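Returning items to the Brarard toy library after an illness in the household

Posted by Radoslava Zelenák, 20 Oct 2022

My household borrowed a set of play food from the Brarard toy library in June. My younger child has since been unwell with a stomach complaint. The borrowing terms state that items must be returned clean, but they do not mention illness. Should I return the set on the due date, or keep it until everyone has recovered? I would also like to know whether a late charge applies.

Tharun Devadiga

Please telephone the desk before the due date. Under section 7 of the borrowing terms, a loan may be extended on grounds of health, and no charge is made for the extension. The desk will ask for your membership number and the number on the box label. Hard plastic pieces should be washed in warm water with ordinary washing-up liquid, rinsed and left to dry fully before they are packed. Fabric pieces should be bagged separately and marked.

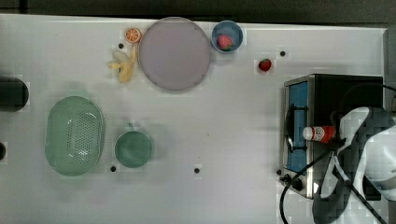

Members are also asked to check the contents against the card in the lid. Missing pieces should be reported when the box is handed in. They are charged individually, and the full deposit is not withheld.

Wanpen Suwannarat

We were charged at the Bristulholm branch, but that was years ago. I would just ring them.

Doina Dumitrescu

I agree with the first reply. The extension must be requested by the member named on the card.

3 shares | 4 comments

Related items
Renewing a family membership
Deposits for large outdoor toys
Opening hours at Bristulholm

Contact us | Copyright Plirnadport Community Help | Back to top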